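**Colludeck T2 tote handling station**

The Colludeck T2 picks up, turns and sets down open plastic totes and bins at a packing or kitting bench. It is supplied as a bench-mounted arm with a two-finger gripper, a controller and a foot switch. Genetti builds the arm; Hedegaard does the installation and operator training.

**Specifications**

| Item | Value |
|---|---|
| Rated cycles per shift | 1,000 |
| Maximum container width | 400 mm |
| Maximum payload | 20 N |
| Supply | single phase, standard wall outlet |

Grip routines are taught by demonstration. An operator performs the pick with the hand tool, and the Gravura software converts the recorded grips into a routine the arm can repeat. No programming is required at the bench.
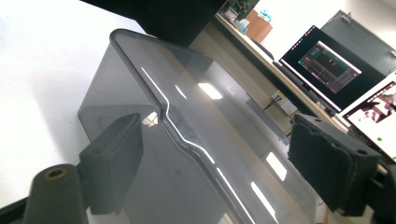
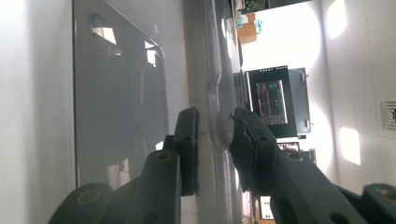
Teaching a new container takes most operators less than one shift. Start with the rim, which is the strongest part of a thin-walled tote and the part most likely to slip if the pads meet it at an angle. A rounded rim, like the one between the pads in the second picture, should be approached with both pads square to the wall. Glossy walls need extra demonstrations under the lighting used in production. Clear and smoked containers should be taught both full and empty.

**Effect on staffing**

The T2 does not remove the bench position. The operator stops lifting and turning totes and takes over inspection, label checks and exception handling. At the Hedegaard pilot line, 33 operators were retrained for the new tasks, and job grades were revised before the arm went live. Shota Kamata, line lead, asked that operators keep the right to pause the arm without giving a reason code. This is now the default setting.

Rotation between the bench and the teaching tool is recommended. Grips recorded by only one person tend to reproduce that person's reach and wrist angle.

**Ordering**

Spare pads are sold in pairs. Firmware with stacked-tote support ships in July. For site surveys, contact Mikkel Østergaard at Hedegaard.

Page revised 27 May 2026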